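Print this section | E-mail this section

4.3 Failure analysis: loss of marker lock near the tabletop

The controller described in Section 3 was run for 3000 episodes in the Rallis simulator before any transfer to hardware was attempted. Most failures were ordinary missed grasps and are treated in Section 4.2. The present section deals with a smaller class, in which the hand was driven downward into the table while the controller reported a valid pose. We treat this as a safety matter. On a physical arm the same command sequence would load the finger joints against a rigid surface with no stop condition active.

The pose of the hand is estimated from a square fiducial marker on the top face of the palm block (Figure 3). The estimator, taken without change from the Zumumley package, returns a pose and a confidence score for each rendered image. When the score falls below a threshold, the last accepted pose is held and the arm is supposed to halt. In the failed episodes the arm did not halt. The held pose was passed on with its old confidence score attached, and the Vernidier motion layer accepted it as new. The arm then continued to correct a height error that no longer existed.

Logs show that the fault needs two conditions. The marker must be rejected for at least 2 consecutive images, and the hand must be in the final part of its descent, where the commanded step is small enough to pass the velocity check. Higher up, the same stale pose produces a large step, the velocity check trips, and the episode ends safely. This explains why the fault was not seen in our early trials, all of which began and ended well clear of the table.

We first suspected the rendering. Changing the light level altered how often the marker was rejected but did not remove the fault. Replacing the estimator with the true simulator pose removed it completely — a result that pointed to the handling of the held pose and away from the contact model.

The correction is simple. Each pose now carries the time at which its source image was rendered, and the motion layer refuses any pose older than one control cycle. A separate height limit, computed from joint angles alone, stops the arm above the tabletop whatever the marker estimate says. With both changes in place, a further 2000 episodes were run in the same room model and the fault did not recur. The height limit has not yet been tested on the physical arm.

Figure 3. Hand with palm marker at the simulated wooden tabletop.

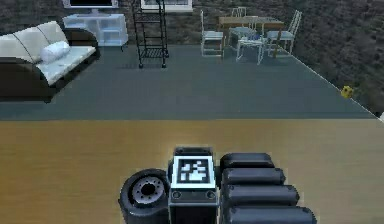
Clullar objected in review that a height limit taken from joint angles shares its calibration with the arm it is meant to protect, and asked that an independent contact sensor be fitted before any hardware trial.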